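From: Orsolya Takács
To: Sisby Gardeners list
Date: October 4, 2020
Subject: Re: Storing dahlia tubers

> Last winter I lost most of mine to rot. I had them in
> newspaper in the cellar. Do you wash yours first, and
> what do you pack them in?

I don't wash them. I knock off the loose soil, cut the stems to a hand's width and stand them upside down in the shed for 9 days. Then they go into barely damp vermiculite in plastic tubs, with the lids left ajar. 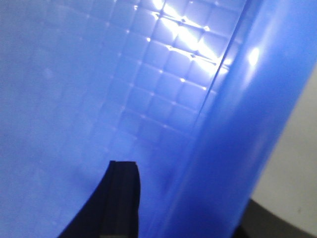

Newspaper worked for me in Lenz, but the cellar there was much colder. In this house it just held the wet -- I had mold by Christmas. Check them once a month and cut out anything soft. If they start to shrivel, a light misting is enough.

I wouldn't lift yet. Wait until frost has blackened the tops. The ones I moved in August sulked and have hardly any tubers on them.

I have spare Wamel if you want to trade.

Orsolya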